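Balloons on the bench: Kolbrún Kárason on necks, knots and stretch

Kolbrún Kárason has worked with latex balloons for 16 years, first as a decorator and now as the person who tests incoming stock for Zendwood, a supplier to party shops and event halls. Her room at the back of the warehouse has one long table, two lamps and a sink. Boxes from the manufacturer, Maden, are stacked along the wall in order of arrival.

She tests from every carton. In November, ahead of the busiest weeks, the room took in 2,977 balloons for sampling, mostly pale colours. "Pale blue and pale pink are the ones that show faults," she says. "A dark balloon hides a thin patch until it is fully blown up. With a pale one you see the colour go uneven early, and you can stop there."

The first check is on the neck. Kárason rolls the bead, the thick ring at the opening, between finger and thumb and feels for a flat spot. She then pulls the neck to twice its length and lets it return slowly. A neck that comes back longer than it started goes in the reject tray.

"People look at the body of the balloon," she says. "Most of my rejects are for the neck. If the neck is short or the bead is badly rolled, you cannot tie it properly, and then it does not matter how good the rest is."

Inflation is done with a hand pump for small batches and an electric one for anything larger. She inflates each sample to the full stated size, holds it for a short time, and lets a little air out before closing it. Letting air out gives the neck enough slack to work with, and it brings the shape back from a pear to something rounder. For indoor work she prefers a balloon that is slightly under size. A full one has no room to expand when it is moved from a cold van into a heated hall.

Closing is where opinions differ. Henk Dierckx, who hangs displays for the Prieto function rooms and buys from Zendwood, does not tie at all if he can avoid it. He twists the neck several turns, folds it over and joins it to the neck of a second balloon. "A pair holds itself," he says. "I can build a cluster from pairs and take it apart later without cutting anything. With knots I need scissors, and scissors near balloons is a bad plan."

Kárason accepts the method for pairs but not for single balloons. A twist left alone will unwind as soon as the grip is released. She wants it held from both sides at the top of the neck, close to the bead, with the body hanging free underneath so that nothing pulls on it sideways.

"The body should hang straight," she says. "If it leans, somebody is pulling harder on one side, and the twist travels down into the round part. Then you have creased latex at the shoulder and that is where it will go."

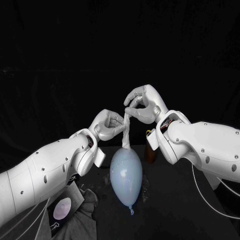 Tying, and how long it lasts

Once the neck is twisted, she wraps it around two fingers, passes the bead through the loop and draws it down. The knot should sit just below the bead. Set lower, it strains the shoulder; set higher, it can roll off the end. She wets her fingers when tying large numbers, and changes hands every so often.

On a good day she can tie up to 400 balloons, but she would not recommend it. "After that your fingers are raw and the knots get worse. I can see it in my own work the next morning. The last ones are always the soft ones."

Finished samples are hung from a line across the room and left. She measures each across its widest point when it goes up and again after eight hours, using a sheet of card with a set of round holes cut in it. A balloon passes if it still fills the hole it was matched to. The card was cut by Useck, a sign workshop on the same estate, and she has had it replaced once.

Dierckx has no such card. He judges by pressing the side with a flat palm, and by the surface, which turns from glossy to dull as latex ages in the air. He does not count the dulling as a fault. "It is what latex does. If the hall wants them shiny at midnight, I put them up at six in the evening and not at noon."

Kárason keeps the rejects in a sealed bin, away from light, so that a batch can be compared with the next one from the same mould. Coloured stock is stored in its own cartons with the lids down. She writes the arrival month on the end of each carton in wax pencil, because ink rubs off on the shelves.

Asked what she would change, she goes back to the neck. She has asked Maden for one that is slightly longer on the smaller sizes, and is waiting for samples.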